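The Warranty

The shop in Narkbridge had a sign in the window that said ALL REPAIRS GUARANTEED, and under it, in smaller letters, a list of what this did not include. Baoshan Peng had written the list himself over several winters. It had started with water.

At ten past nine on a wet January morning, Mrs Van Hecke put a Javinura phone on the counter, face down, the way people lay down a bad hand of cards.

"It's stopped," she said.

"Stopped what?"

"Everything. It was fine when I went to bed."

Baoshan turned it over. The glass had a crack running from corner to corner and a smear of what he hoped was jam.

"And this?"

"That was there before. That's not what's wrong with it."

He had mended 306 phones the year before, and he could not remember one that had been dropped. They had been put down firmly. They had been near a bath. One had been in a field with a cow, but the cow, its owner was keen to point out, had never touched it.

"It'll need a screen," he said, "and I should think a battery. I get the parts from Jumwood. Two days, if they send the right ones."

"Do they usually?"

"They send something."

She wanted to know the price. He told her. She said that her nephew could do it for less, and Baoshan agreed that he probably could. There was a pause in which they both thought about the nephew.

"What's on it that you need?" he asked.

"Pictures. There must be 500 of my sister's garden."

"Nice garden?"

"No," said Mrs Van Hecke. "But she'll ask."

The parts came in two days, as promised, in a box that would have held a microwave.

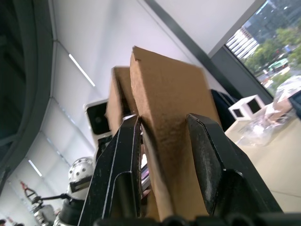
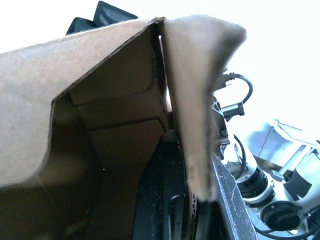 The battery was right. The screen was for the model before, which was 13 millimetres shorter and had its button on the other side. Baoshan rang Jumwood and listened to a flute for most of his lunch. A young man told him that the screen was correct according to the system, and asked whether the phone might be wrong.

"I'll ask it," said Baoshan.

When Mrs Van Hecke came in he had the new battery fitted and the old crack still in place. He pressed the button. The phone lit up, thought about things, and showed them a hedge.

"Oh," she said, scrolling. "Oh dear. They're all there."

"Every one?"

"There's a whole set of the compost."

He explained about the screen. She said she had got used to the crack and would just have the battery, thank you, and was that guaranteed?

Baoshan looked at the list in the window, which from his side read backwards.

"Ninety days," he said. "Does your sister have a pond?"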